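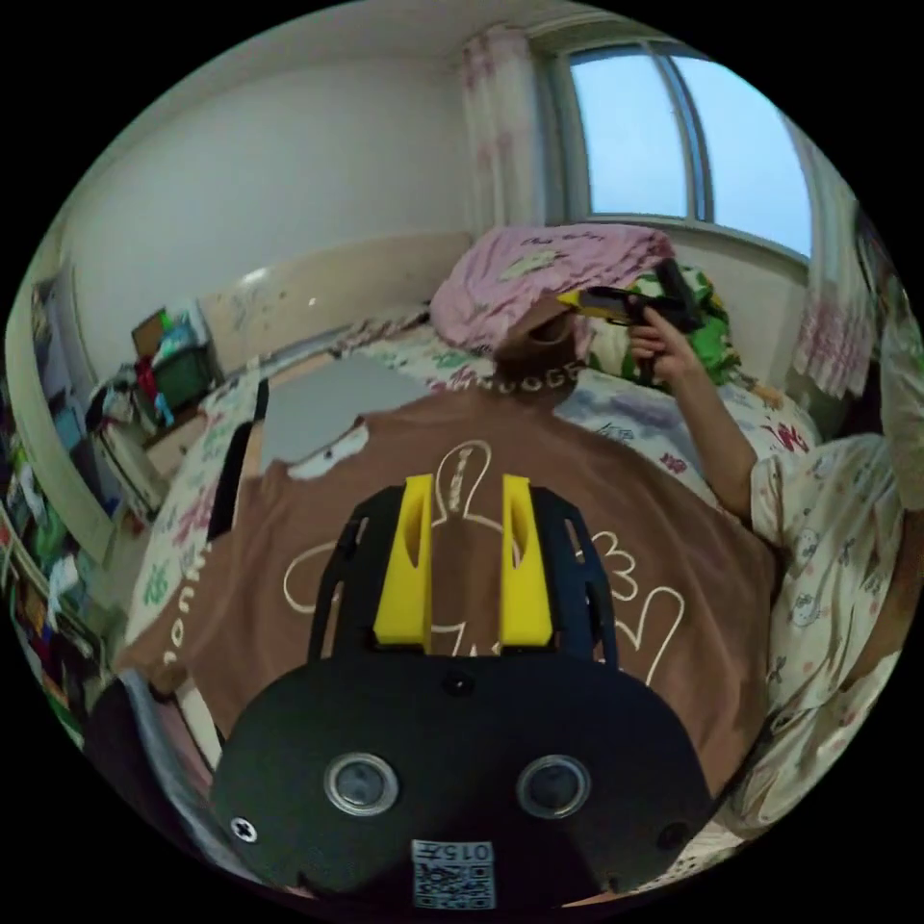 One reader objects that a horse owner who wants to know what is in the hay can pay for a test and leave the rest of the yard in peace. The objection was made in response to our October article on forage, and it deserves a proper answer. It is true that any owner may send a sample to a laboratory. It is also true that an owner on full livery seldom sees a delivery arrive, does not know which stack is being fed this week and has no say over when the supplier changes. A test bought privately in those conditions describes one bale.

The view put forward in this essay is that livery yards which supply forage as part of their fee should have each batch analysed and should display the result where clients can read it. The practice is already normal on a number of well-run yards. It ought to be written into every livery contract.

What owners are paying for

Forage makes up the greater part of what most horses eat. Even so, conversation in the tack room tends to settle on the contents of the feed scoop. Owners compare balancers, oils and powders at length, and many will spend considerable sums on a product whose label they have studied with care. The same owners will accept a net of hay on its smell and colour.

Smell and colour have their uses. An experienced person can detect dust, mould and weeds, and no laboratory sheet should replace that daily check. Sugar content cannot be judged in this manner, nor can protein or mineral levels. Pale, stemmy hay is widely assumed to be safe for a good doer, and the assumption is sometimes wrong. For an animal with a history of laminitis the consequences may be serious.

At Onport, where yards draw on many small growers, hay from two neighbouring fields may differ more than two brands of bucket feed. The Tavon livery centre began testing after a change of supplier and now pins each report beside the feed room door, with the date of delivery and the field of origin. Clients there have altered their horses' rations on the strength of it, in several cases by removing a supplement altogether. One hopes that feed merchants will take the point in good part.

The question of cost

Yard owners reply that margins are narrow, and they are right. Livery charges have lagged behind wages, bedding and rates, and a further duty is not welcome. The sum involved should nevertheless be stated plainly. A basic analysis at the Drenberg laboratory costs 50 pounds. Shared between 10 horses, that is five pounds each for a batch that may last the greater part of the winter. The Sombatkul yard, which keeps fewer animals, asks clients for a contribution at the time of delivery and reports no difficulty in collecting it.

Larger yards have less excuse. One set of accounts shown to this publication recorded 2,637 pounds spent over a single winter on shared supplements and licks, chosen without any knowledge of what the forage already provided. A portion of that money could have paid for every test required.

There is a fair concern about disputes. A yard manager who publishes a report may be met by clients who misread it, or who demand a different hay for one horse. Some of this is unavoidable. A short note explaining the main figures would help, as would a clause stating that the report is given for information and that special forage is charged separately. Where the result is a cause for worry, the right course is a conversation with a vet or a qualified nutritionist – and the report gives that conversation something to work from.
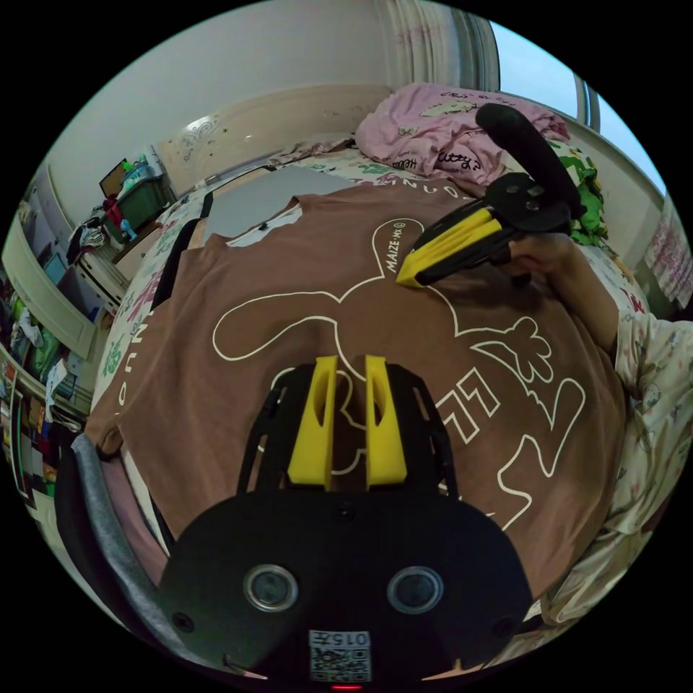

What a contract should say

The wording need not be elaborate. A yard should undertake to sample each new batch by coring several bales, to send the sample to a laboratory before the batch is fed where storage allows, and to display the result within 2 days of receiving it. Haylage should be treated in the same way, with moisture and acidity included. Where a yard is obliged to buy in small lots during a shortage, it should say so and note the lots as untested.

Owners have obligations in return. They should pay their share promptly, and they should weigh what they feed. An analysis means little if the net is filled by eye, and a spring balance hung from a beam is within the reach of any yard.

It would be preferable for these terms to be adopted voluntarily. Yards that belong to an approval scheme already accept inspection of their fencing, stabling and muck heaps, and the forage store could be added to the same visit. Until that is done, prospective clients should ask to see the most recent report before signing, and should ask which batch it refers to.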